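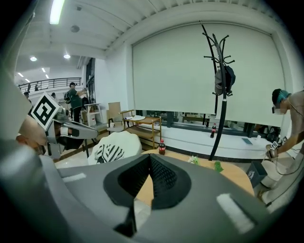

Las reglas de trabajo con pinzas de mano en Flustau caben en una hoja, y esta página quiere mostrar cómo se aplican en un turno normal. Las escribimos en agosto, después de varios meses en que cada equipo tenía su propia costumbre, y desde entonces las hemos corregido dos veces. La regla que más discusión provocó es la del marcador: el cuadrado blanco y negro que va encima de la pinza debe quedar siempre descubierto, también cuando otra persona trabaja al lado con la suya. La segunda regla trata de la mesa. Una botella de Coca-Cola, unas flores blancas o una caja gris oscura pueden estar sobre ella durante una toma, pero su presencia se anota en la ficha antes de empezar, y ningún objeto entra o sale hasta que la toma termina.

## Notas para quien trabaja con la pinza

**La mano.** Se sujeta por la empuñadura y se dejan libres los dedos de la pinza. Si la mano se cansa, se termina la toma y se descansa; no se cambia de mano a la mitad.

**El cable.** Debe colgar con una curva suelta, sin tensión. En la norma anterior pedíamos fijarlo al brazo con cinta, y la quitamos porque los operadores se quejaban con razón.

**La distancia entre compañeros.** Dos personas pueden compartir una mesa si acuerdan antes quién se mueve primero. Lo dicen en voz alta — parece exagerado, pero ha evitado bastantes golpes.

**Personas en la sala.** Todo el que puede aparecer en una grabación debe haber firmado el permiso, también si solamente pasa por el fondo o mira desde arriba. Quien no ha firmado espera fuera.

**La ficha.** Cada toma lleva su ficha, que se rellena en Deltitach el mismo día. El lunes revisamos 200 fichas de la semana anterior; en la última revisión, 78 tenían el campo de objetos incompleto. Es demasiado, y por eso el campo ahora es obligatorio.

**El archivo.** Guardamos 4.000 tomas en el archivo común. Las que no tienen permiso completo se borran, sin excepciones y sin preguntar si la toma era buena.

El texto de la norma fue revisado por Cano y por Quezada, que lo usan también en sus propios talleres. Quezada pide además una pausa cada hora; nosotros todavía estamos probando cuál es el intervalo más cómodo. Las propuestas de cambio se dejan por escrito en el tablón de la entrada y se leen los lunes a las nueve.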